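Overseeding thin patches in October, is it too late?
Posted Fri 9 October in Lawns and Ground Covers

MapleStreetMower

Hi everyone, I'm hoping some of you who have been at this longer than I have can set me straight. We moved out to Tingate last spring and the front lawn is mostly tall fescue, at least that's what the man at Crabtree Garden Supply told me when I brought him a clump in a sandwich bag. It did fine until the heat came, and now there's a strip along the driveway and a big patch by the maple where I can see more dirt than grass. I meant to seed over Labor Day but life got away from me (you know how it goes!). I have a 20 pound bag of seed in the garage, and the front yard is small, maybe a little odd shaped because of the walk. Should I put the seed down now or wait for spring? And do I need to rent one of those machines that pulls plugs out of the ground? My neighbor swears by it, but it costs more than I'd like to spend on grass.

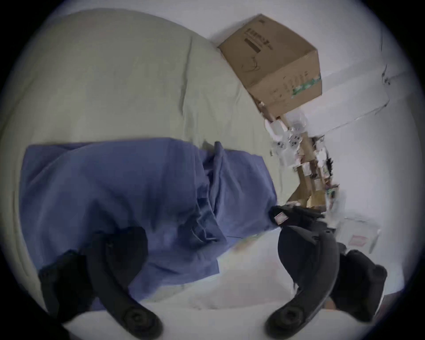
A blue cloth, crumpled up.

Druston_Dirt

Welcome to the board! I'd go ahead and seed this weekend if you can manage it. Fescue comes up nicely as long as the soil is still warm, and we usually get enough mild days over here in Druston to give it a start. I seeded 300 square feet on the north side of my house in October one year and had green fuzz in 17 days, which made me so happy I went out in my slippers to look at it every morning.

You can skip the plugger for two small spots. Take a stiff garden rake and scratch up the bare dirt until the top quarter inch is loose, scatter the seed, rake it again very lightly, and then walk all over it so the seed is pressed down. Keep it damp, and I do mean damp and not soupy. A short sprinkle in the morning and another after lunch has always worked for me.
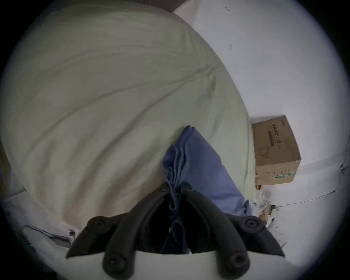
Can I put weed killer down at the same time?
Please hold off on that, as most of the crabgrass preventers will stop your new grass from sprouting too. Wait until you've mowed the new grass a few times, and check the label on whatever you buy.

The maple is a harder nut to crack. Those roots sit right up near the top and they drink everything, and then the leaves come down and smother whatever you got started. I've been fighting mine for years, and I blow the leaves off gently twice a week while the seedlings are small, because a rake will yank them right out. If you have somebody in the house who likes a leaf blower, so much the better.

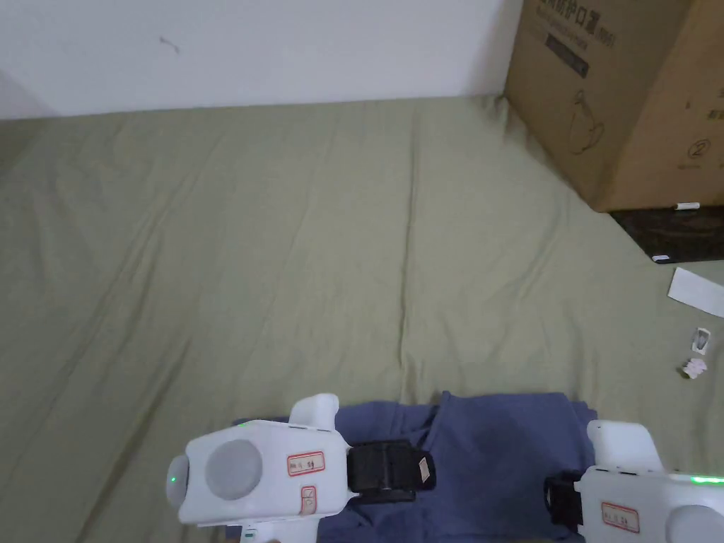 One more thing on feeding. I use the Makix starter fertilizer, half of what the bag calls for, and then a regular feeding once the grass is tall enough to cut. My last bag was marked down at the end of the season and it has lasted me ages. Set your mower high for that first cut, and make sure the blade is sharp! Let us know how the driveway strip comes along.

sodbuster137

too late where i am but you might be ok. i'd wait on the shady part and just mulch around the tree, grass never wants to grow there anyway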